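Introduction to Diplomatic Practice
Unit 5: Mediation and Good Offices
Instructor: Poppy Mapplebeck

Read this before Tuesday's class. The reading for the unit is the Paten chapter in your course pack, and the exercise at the end uses the Heltent–Jakolard case file.

1. Terms

Good offices. A third party helps two governments get in touch or stay in touch. It may lend a building, carry messages, or host a dinner. It does not propose terms.

Mediation. The third party takes part in the talks. It suggests wording, asks each side what it can accept, and may put a full draft on the table. The parties are free to reject it.

Arbitration. The parties agree ahead of time to be bound by the decision of a third party. Once they have agreed, they can't pick and choose among the results. We cover this in the next unit, so don't use the word in your papers for this one.

Shuttle diplomacy. A mediator travels between the two sides when they will not sit in the same room. This is a method, and it can be used under good offices or mediation.

Students mix up the first two every year. Ask whether the third party has offered any terms of its own. If it has, you are looking at mediation, whatever the press release calls it.

2. Who mediates

Large states bring money and pressure. They can offer aid, trade access or security promises, and they can withhold them. The parties often suspect them of having their own goals, usually with good reason.

Small states have less to offer and less to gain. A small state that keeps working relations with both sides can be useful simply because its phone calls get answered. Its foreign minister may spend years building those ties before anyone asks for help.

International organizations have staff, records and a standing mandate. They are slower, and their members may disagree on what the mandate allows.

Private persons, such as retired officials or clergy, can talk to groups that a government will not meet in public. They can't commit anyone to anything.

3. Stages of a mediated talk

Contact. Someone finds out if both sides are willing. This is nearly always done in private – a public refusal is hard to take back.

Agenda. The order of items matters. A side that wants a ceasefire first and a side that wants a border line first are already negotiating.

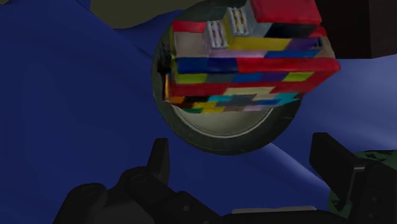

Fig. 1. Block-patterned object and disc (computer rendering).

Drafting. Many mediators work from a single text. Each side comments on the same draft, the mediator revises it, and it goes around again. Keep every version and number them.

Announcement. The joint statement is negotiated line by line. Look for verbs. "Agreed" is stronger than "discussed," and "took note of" commits a government to very little.

Follow-up. Monitoring, deadlines, and a named contact on each side.

4. The Heltent–Jakolard case

This is a teaching case. Heltent and Jakolard share the Kettle River and a border of 875 kilometers. Heltent closed two crossings in August after a dispute over water releases, which left 2,129 trucks waiting on the Jakolard side. Jakolard called home its ambassador. Paten, a neighbor of both, offered to host talks, and both governments accepted within 24 hours.

Paten first provided a meeting place only. On the third day its foreign minister handed both delegations a two-page draft on reopening the crossings. Jakolard accepted it as a basis for talks. Heltent said it had agreed to good offices and nothing more – see the exchange of notes in the case file.

5. Exercise

Work in pairs, one for each government. Write the opening statement your foreign minister would give on the morning after the draft was handed over. One page, double spaced. Then write together a joint statement of no more than five sentences that both governments could sign.

Mark each verb that creates a commitment. Bring two printed copies, one for me and one for the pair you will trade with.

Late papers lose a grade per day. Office hours are posted on the department door.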